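グルケル「グレチュラ」を2か月使ったレビュー 据え付けからフィンガー交換まで

シミュレーション上でアームのセルを組むためのソフト、グルケル社の「グレチュラ」を仕事で使っている。導入は2月。アームの机上作業を実機の前に確かめておく用途で、今は1セルだけを面倒見ている。使う人のあまり多くないソフトで、日本語の感想が見当たらなかったので書いておく。

先に評価を言うと、据え付け位置の調整とフィンガーの交換はよくできている。物の初期配置の管理は弱い。説明書は英語のみで、検索が使いにくい。

まず据え付けについて。ベースは台座の上面に吸着させる方式で、台座を動かせばアームもついてくる。台座の高さを変えると関節の原点はそのままで、手先の座標だけが更新される。以前使っていたソフトではここで姿勢が崩れ、毎回やり直していた。グレチュラではその手間がない。ただし机はアームと連動しないので、台座を上げたら机との距離を自分で測り直す必要がある。測定ツールは右クリックの二階層目にあり、最初は見つけられなかった。

私の手順は次のとおり。台座を床に固定し、アームを載せ、机の縁を合わせ、最後に机の上の物を置く。順番を変えると物の位置がずれることがある。机に穴のあるモデルを使う場合は、物を置く前に穴の部分の当たり判定を確認しておくとよい。初期設定では穴がふさがった一枚板として扱われ、見た目は穴なのに物が落ちない。設定画面の「接触形状」を「詳細」に変えると直る。計算は重くなる。

次にフィンガー。標準の2本指から細い物用の2本指に替えるのに、慣れれば数分で済む。古い方を外し、新しい方を選び、開閉幅の上限と下限を入れ直す。この下限の値が交換前のまま残るのが困る。残ったまま動かすと、指が閉じきる手前で止まり、細い棒は持てずに滑る。私は最初これを摩擦係数のせいだと思い、半日かけて摩擦の表をいじった。交換したら必ず下限を見ること。

摩擦の値自体は初期値でだいたい足りる。細い棒を横向きに持たせる作業で100回試したところ、成功は97回だった。失敗した回はどれも、棒の端に近いところをつかんでいた。把持点を中央寄りに直してからは様子を見ているところで、まだ数を取り直していない。
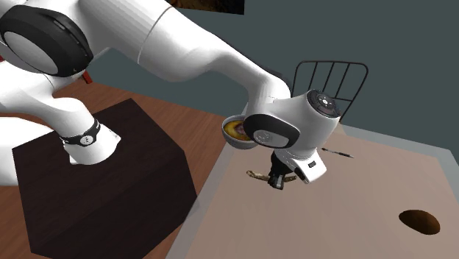

細い物をつかませるとき、把持力は上げた方がよいのか。

把持力は初期値のままにして、先に開閉幅の下限と把持点を見直すのがよい。力を上げすぎると接触計算が不安定になり、物が震えたり指にめり込んだりする。どうしても足りない場合は、計算の刻みを細かくしてから少しずつ上げる。

物の初期配置は、このソフトでいちばん不満のあるところだ。配置は名前をつけて保存できるが、高さの値が机の面からの距離ではなく、空間全体の原点からの距離で記録される。机の高さを変えてから古い配置を呼び出すと、物が机にめり込むか、宙に浮いた状態で出てくる。「面に合わせる」ボタンを押せば下りるものの、一つずつ選ばなければならない。まとめて選択しても最後に選んだ物にしか効かない。

保存した配置を開いたら、横からの視点に切り替えて机の面を確かめる習慣をつけた。上からの視点では浮いていても気づきにくい。再生を始めてから落ちる物もあるし、固定の印がついていて落ちない物もある。固定の印は物の一覧の右端に出るが、小さい。

日常の手入れとしては、更新のたびに関節の可動範囲を確認している。一度、更新後に手首の範囲が初期値へ戻っていたことがあった。設定は書き出せるので、更新前に書き出しておけば読み戻すだけで済む。書き出したファイルは普通の文字で読めるため、前の版との差も追いやすい。ここは素直に良い点だと思う。

サポートには2回問い合わせた。下限の値が残る件は、担当のイシュベル・マクブレインさんから翌日に返事があり、次の版で交換時に確認画面を出すとのこと。配置の高さの件は仕様という回答だった。どちらも英語でのやりとりになる。

動作の重さについても書いておく。アームと机、物が数点という構成なら、事務用のパソコンでも再生は滑らかだった。接触形状を「詳細」にした物が増えると急に遅くなるので、つかむ物と穴の周りだけに絞っている。壁や床、棚の飾りのような触れないものは「なし」で構わない。

向いているのは、セルが少なく、アームの位置や手先を頻繁に替える人。物を大量に並べ替える作業が中心なら、今の版では勧めにくい。私は契約を更新するつもりでいる。次の版が出たら、下限の確認画面と把持の回数を見て追記する。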